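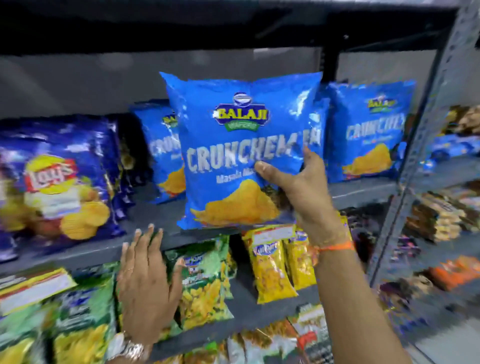 Ticket 2000-107
Site: Karkholm demonstration store
Subject: Shelf-picking demonstration, open day
Opened: 28th August
Priority: High
Status: Pending retest

Reported issue
During the morning rehearsal, the Rindimer picking arm stopped with error 223 when asked to take a chip bag from the middle shelf. Boxed goods were picked normally. Visitors are expected at the afternoon session.

Log entry 1
Support restarted the controller and repeated the pick. Error 223 returned. The suction line was checked and no leak was found.

Log entry 2
Grip logs reviewed. The arm reports loss of seal on wrinkled, glossy packaging - the Balaji Crunchem bags are of this type. Store staff were asked to leave the shelf layout unchanged.

Log entry 3
The Sequeira soft cup was fitted and the approach speed reduced to 20 percent. The first pick was completed. The second stopped with the same error.

Interim instruction
The afternoon program will use boxed goods only. Hosts should keep visitors behind the floor line while the arm is powered.

Next action
Bovosero to supply a revised grip profile. Retest to be completed before the October visit. Ticket remains open.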